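Sevum pilot: interim report to the Kandasamy fund, 2024-12-27

You asked in November whether a machine can yet do the dull jobs at the back of a repair shop. Our answer remains "some of them, if you aren't in a hurry".

The job this period was taking desktop computers apart for their drives. We planned 30 machines and logged 237 attempts at single steps, of which 121 needed no help from a person. The rest needed a hand, a word, or both. Unplugging is still the worst of it – cables do not stay where the last computer kept them.
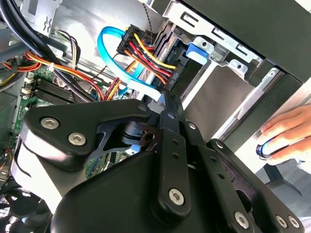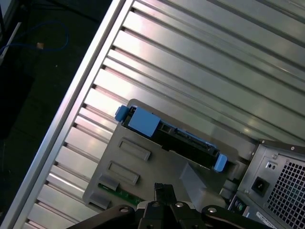
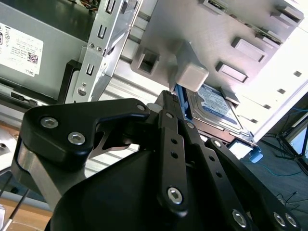 Drives, drive bays and the blue plastic bits that hold everybody up.

Speed has improved, by which we mean that staff no longer go for tea during a single step. A trained person takes 20 minutes over a batch that costs us most of a morning. Dremico, who lend us the bench space, have been kind enough to stop asking.

The household side (folding, wiping, loading a dishwasher) is paused until spring. The dishwasher has been repaired.

Next period we will stick to one make of case and leave screws to people. We also ask to move the unspent travel money to spare fingertips, a line we budgeted for with great optimism. Invoices are in the Culirlow folder.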